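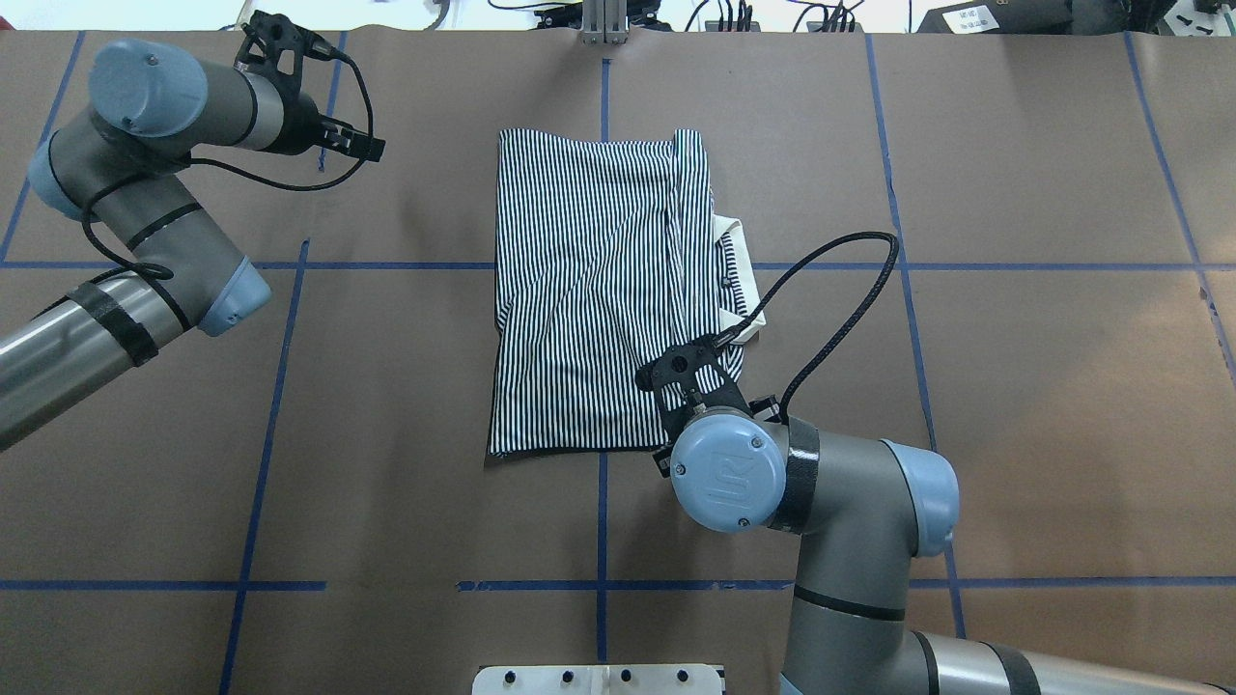 Can I use this data if I don't own two robot arms?
Sure. The recordings open on any laptop, and most of the people who have asked us for a copy have no arms at all, apart from the usual ones.

Prandness
A shirt-folding dataset from the Itero student robotics club

Version 2, March 2024
Maintained by Lena Krajewska and Kadri Mets

What this is

Prandness is 408 recorded attempts by club members to fold clothes with two arms, driven by hand from the far side of the room. We started it because we had entered the household round of the Tamihana student competition with a folding program that had never met a sleeve. Our result there was eighth. There were eight teams.

The recordings have since been used for our own training runs, for Aniela Kołodziej's bachelor's thesis, and for one poster that spelled the name of the dataset wrong in two different ways.

What's in the download

Each attempt gets its own folder, containing:

head: video from the camera above the table
joints: positions for both arms, plus how far each gripper is open
notes.txt: whatever the driver felt like typing afterward
outcome.txt: one word, see below

Folder names start with the driver's initials. We have three people called Lena, so Krajewska is LK, Śliwiński is LS, and Cieślak is LC. In version 1 they were all LEN. If you still have version 1, please delete it and don't write to us.

The setup

Two UR arms, one at each side of the table, each with a two-finger gripper. The tabletop is covered in brown paper with a grid of blue tape on it. The grid is for the humans: a driver can read "collar in the middle cell, hem toward you" off the start card and lay the shirt down more or less where it should be. The software doesn't know the grid exists. Please don't train anything to line shirts up with the tape, as Kadri did this by accident and got a very confident model that folded tape.

The paper gets replaced when it tears, and the tape is then laid again by eye. Cell sizes therefore drift between sessions. We know.

Clothes

Shirts with collars, mostly. A striped one, black and white, turns up far more often than is healthy. It has good contrast and a forgiving fabric, and every new driver reaches for it. If your method works beautifully on stripes, try it on something else before telling your supervisor.

We also have T-shirts and a few kitchen towels. There are no pants. We tried pants in December and would like to leave it there.

Outcomes

folded: you could put it in a drawer without shame
sort of: you could put it in a drawer
no: self-explanatory
stopped: the driver hit the stop button, or the arms did it for them

Labels were given by the driver and then checked by somebody else, usually LC, who is strict. Disagreements went to "sort of". That makes "sort of" the least informative label and the most popular one.

Loading it

You need Kolard, our little playback tool, included in the same archive. Run the setup script, point it at the data directory, and press play. It will complain about a missing settings file. Let it complain.

For training we cut the joint data to 10 samples per second. The raw rate is higher and is what you get in the folders, so do the cutting yourself or use the script in tools. The script leaves the last moment off every recording. It's on the list.

Known problems

The left gripper was remounted partway through, slightly rotated. Recordings from before and after are both in there, and notes.txt mentions it only when the driver was annoyed.

Cables wander into view and sometimes hide a sleeve at the exact second you want to see it.

LS is left-handed and starts with the left arm whenever possible. Everybody else starts with the right. A model trained on the whole set will hesitate between the two – we found this charming for one afternoon.

Some notes are in Polish, and a few are in Estonian. None of these are polite about the gripper.

Terms of use

Free for teaching and research. Credit the Itero club, spell Prandness with two s's at the end, and send us your results, good or bad. We would especially like the bad ones.

Contributing

Fixes to labels are welcome. Include the folder name and the label you think it should have. Requests to change a "no" by its own driver go to the bottom of the pile, Lena. You know which one you are.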